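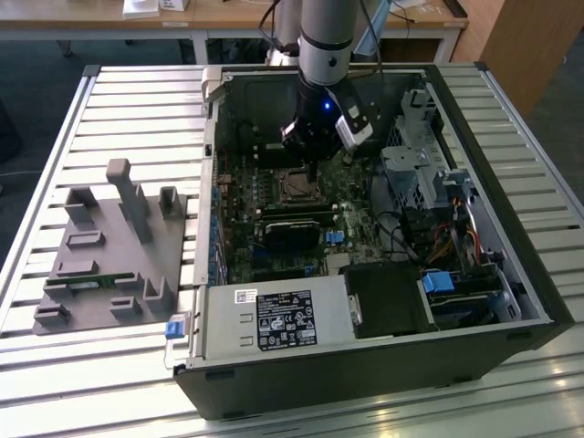 About Hostex

Hostex takes in retired office computers and servers, removes the parts that can be used again, and sends the rest on for materials recovery. We work from one site in Jorkimham and employ 184 people. Our customers are councils, colleges, hospitals and firms that replace their equipment in bulk.

How the work is divided

Until recently, all dismantling was done by hand. A technician opened the case, took out the memory, drives, cards and processor, and sorted them into trays. The work is repetitive, and most of it is done leaning over a bench. Strain in the wrist and shoulder was the most frequent entry in our health records.

The Suvarna line was set up to move part of this work to robot arms. A technician still opens the machine, checks it against the job sheet and lays it on its side on the rail table. The arm works from above, with a fixture plate beside the case for small parts.
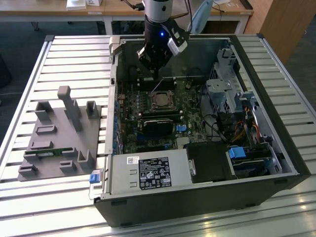

Each cell is assigned to a named technician, who decides which tasks the arm may attempt on a given model. Memory modules and cards come first in the training plan. Processors come later, as the socket contacts are easily bent and a damaged board loses most of its resale value. Any task may be taken back by hand at any time, and the technician does not have to give a reason.

The control software is called Grimia and was written here. It keeps a record of each attempt, including the wrist camera view, and the technician marks the result. Inês Sequeira leads the software group. Her team sits on the dismantling floor, next to the cells, and takes change requests directly from the people who use them.
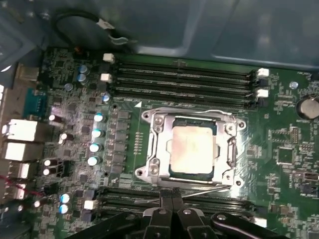 Wrist camera view of a processor in its socket, with old thermal paste on the heat spreader.

What has changed for staff

No post has been removed as a result of the Suvarna line. This was agreed in writing with staff before the first cell was installed, and the agreement is reviewed every July. Job content has changed a good deal. Dismantling technicians now spend more of the shift on inspection, fault finding and setting up fixtures, and less on removing screws and pulling connectors. Pay grades were redrawn to match.

Training is done in working hours. The basic cell course takes 100 hours and is open to everyone on the floor, including agency staff. Eirlys Hopkin, formerly a bench technician, runs the course and signs off each trainee. Those who prefer bench work may stay with it. Laptops and damaged cases are still done by hand, and we have no plans to change this.

Some matters remain open. Technicians have reported that watching a cell for a full shift is more tiring than expected, so rotation between cell and bench is now fixed at 2 hours. Noise levels and lighting are under review.

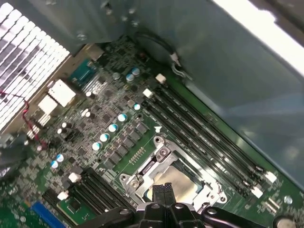

Gripper fingertips above an open processor socket.

Who we are

Snædís Bech, managing director
Inês Sequeira, software
Eirlys Hopkin, training
Vichien Wattanapong, cell maintenance and safety
Benvinda Carvalho, staff relations

Questions about collections should go to the Jorkimham office. Questions about vacancies or the cell course should go to Benvinda Carvalho.

Page last updated June 27, 2019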